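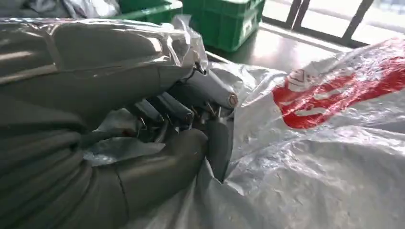 Trismont美式橄榄球俱乐部 教练组与赛事组

十一月例会纪要

时间：周二晚，训练结束后
地点：俱乐部二楼会议室
主持：Brigitta Schwaiger
出席：Florian Brunner（进攻）、Selina Lanz（防守）、Rahel Tanner（赛事）、Aurelia Leitner（青年队）
记录：Rahel Tanner

一、上次纪要

无修改，通过。上次遗留的两件事，更衣室热水已经修好，客队停车的指示牌还没有装，Rahel继续跟。

二、对Sancombe一战回顾

Brigitta开场先说了一句：这是她来俱乐部以后看得最过瘾的一场主场比赛！大家都同意。检票口登记入场773人，本赛季主场最高，南侧看台第三节开始就站满了，好几位老会员说很久没见过这种气氛。

Florian讲进攻。开场的三次进攻都没有拿到首攻，他承认自己脚本写得太保守，连续两个一档都叫了中路冲球，对方线卫早就等在那里。第二节改成不聚商快攻以后节奏完全变了，短传一路推进，四分卫出手很快，护锋们也终于能顺着势头往前顶。最漂亮的是半场前那次两分钟进攻，暂停用得恰到好处，最后一个角旗路线传到端区后角，接球手双脚点地，裁判看了一眼就举手。Florian说这个配合从夏天练起，周中训练里失败的次数远比成功的多，能在比赛里打出来，他在边线差点把战术板扔出去。

不足也要记下来：红区内两次只拿到射门，其中一次是抢跑犯规把四档一码变成了四档六码。抢跑的原因是口令变化太多，线上有人没跟住。Florian建议客场比赛改用静默开球，下周起每次训练最后留一段时间专门练，旁边用音响放噪音。Aurelia主动提出让青年队来当"观众"，喊多大声都行，全场笑。

Selina讲防守。她准备了很长的剪辑，时间关系只放了一半，其余放到共享文件夹，请各位置教练自己看。总体评价很高：对方习惯把跑卫移到外侧制造错位，我们的安全卫换人沟通比上个月清楚得多，几乎每次都能在开球前喊到位。第四节那次抄截，是角卫读出了对方前三次同样阵型下的路线，提前切进去的。Selina特意说明，这名球员上周自己来找她要过录像，看完还带着问题回来讨论，她希望在全队会上讲一讲这件事。

问题在擒抱。上半场外侧漏掉的擒抱偏多，角度太深，给了对方回切的空间。有一次三档长码数本来可以逼出弃踢，结果被跑卫连着甩开两个人拿到首攻，接着就丢了分。Selina要求热身里的擒抱环节恢复成每次都做，不再隔次进行，动作慢一点没关系，脚步必须到位。

特勤组由Brigitta代讲。44码的射门是本赛季最远的一次命中，长开球、扶球、踢球三个人的配合非常干净。弃踢覆盖还要加强，右侧跑道上总有一个空档，Sancombe看出来了，后半场两次都往那边回攻。

三、伤病与出场名单

左截锋脚踝扭伤，理疗师建议休息到下一个主场，Florian把替补护锋外移，周四开始跟一队合练。外接手之一手指包扎，可以训练，暂不参加对抗。其余球员正常。

关于名单，讨论时间比较长。Selina希望下一场多带一名防守截锋，理由是Fankhauser的跑球很重，四节打下来需要轮换。Florian希望保留四名近端锋，两端锋阵型刚刚打出效果，他舍不得减。最后Brigitta定：多带防守截锋，近端锋减为三名，由一名全卫兼练近端锋的内侧阻挡。Florian表示接受，并要求记录他"接受但心疼"。已记录。

四、下一场对手：Fankhauser

Selina看了对方最近三场。他们的进攻很有耐心，不太冒险，一节里可以把球握住很久，假跑真传多半出现在中场附近。防守喜欢从弱侧派角卫突袭，三档时尤其明显，开球前那名角卫会不自觉地往里挪小半步。大家反复看了几遍，确实如此，会议室里一片"哦——"。

Florian的想法是用快速斜插惩罚这个习惯，同时把屏风短传重新装回战术本。他强调这不等于每个三档都这么打，Fankhauser的教练组很聪明，吃一次亏就会换。首轮进攻脚本他周三晚上发出，请各位当晚回意见，周四上午定稿。

客场出发时间由Rahel通知，大巴在北门上车。上次有两名球员走到了南门，请各位置教练在群里再说一遍。 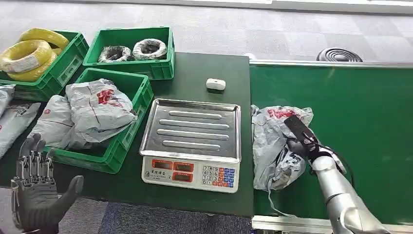 Trismont橄榄球俱乐部｜青年队

五、青年队汇报

Aurelia带来的都是好消息，语速也是全场最快的，记录如有遗漏请她补充。

腰旗组秋季循环赛结束，我们的小队员最后一轮逆转了Prustari青年队，拿到小组第二。逆转那一档是一个双反跑，孩子们自己取名叫"回家吃饭"，Aurelia说她只画了一半，另一半是队员们在场边商量出来的。Brigitta问能不能借给一队用，Aurelia回答要先问过孩子们。

十一月的体验日来了约300人，包括家长。传球靶前面一直排队，最受欢迎的却是擒抱垫，小朋友撞完一次马上绕回队尾再来。一队有六名球员到场帮忙，跑卫组的两位一直待到收垫子。Aurelia请在此正式致谢，并希望春季那次能再请到他们，最好加上踢球手，很多孩子想学射门。

青年队现在的困难是教练不够。新报名的孩子里年龄小的偏多，一个教练带一整组顾不过来，练路线时总有人在等。讨论后决定：

请一队球员自愿报名，每人每月带一次腰旗组训练，Aurelia负责排班。
Selina愿意给新教练上一堂安全擒抱课，日期由她和Aurelia商定。
年龄最小的一组暂不进行身体对抗，只练跑动、接球和拔旗，到春季再看。

关于青年队观赛：主场比赛留出50张票给青年队队员和家长，位置在北看台靠近端区一侧。Rahel提醒，这一侧离球员通道近，赛后孩子们想和球员击掌，请一队出场时走慢一点。一致同意，Florian说他会走得最慢。

六、训练安排

冬季场地表有变动。周中晚间的灯光场地和田径组共用，我们换到后一个时段，结束会比较晚，青年队因此改到室内馆。室内馆不能穿长钉鞋，请家长留意，Aurelia会单独发通知。

力量训练方面，Florian和Selina商量出一个合并方案：锋线两边一起练，攻防对抗放在最后一组，输的一方负责收器材。试过一次，效果出奇地好，平时不爱说话的几位也喊了起来。从下周起固定下来。

录像分析时间维持不变。Selina希望球员来之前先看自己位置的片段，带一个问题来，哪怕是"我这里为什么站错了"也好。上一次采用这种方式，角卫组讨论得停不下来，最后是保安来关灯。

七、其他事项

球迷会提议给进攻锋线办一个"本周最佳阻挡"，在现场大屏幕上播放一次。大家非常喜欢！锋线很少有镜头，Florian当场就想报三个名字。Rahel去和现场音响及屏幕组谈技术问题，从下一个主场开始试行，每周由Florian选片，不许连续两周选同一人。

Sancombe方面来信感谢招待，并邀请我们春季去打一场友谊赛。Brigitta倾向于答应，只要不和选拔训练冲突。Rahel先问对方可选的周末，下次会上再定。

客队更衣室的白板缺笔，Rahel补。

八、待办

Florian：周三晚发首轮脚本；周四起安排截锋位置调整；静默开球训练。
Selina：剪辑剩余部分上传；恢复每次擒抱热身；与Aurelia定安全擒抱课日期。
Aurelia：青年队教练排班；室内馆通知；春季体验日的邀请名单。
Rahel：指示牌；大巴通知；大屏幕事宜；友谊赛日期；白板笔。
Brigitta：全队会上表扬抄截的准备过程；就弃踢覆盖右侧空档与特勤组单独开会。

下次会议仍在周二训练后，地点不变。会后Selina又放了一遍那次抄截，全体留下来看完才走。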